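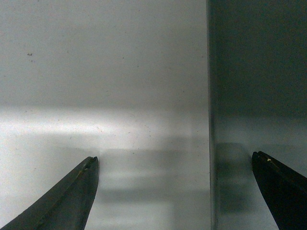
Light gray panel, satin finish, April.

Finish check on the big panel, room 202, started 9:40. Khurram wants to know if we can leave the satin surface as is or if it needs another rub before the Fludport job.

Left the overheads on and turned the bench lamp off. The surface goes from a medium silvery gray to something brighter toward the middle. Will look again with the blinds down before I write it up as uneven finish.

Wiped a test patch with plain water and a lint-free cloth, then went over it with the 1,000 grit pad, light pressure, one direction only. Veerle says circles show up later under paint and I believe her – the Insaurralde samples had that problem.

Stopped at 58 strokes. Patch feels the same as the rest by hand. Gloss meter is still out with Jeptoo so no reading today.

To do:
Get the meter back
Order pads, down to the last pack
Ask Elba if the Vistex cleaner is OK on this coating, the label doesn't say

Don't lean anything on the panel until the second check. Baltasar, that includes the clipboards.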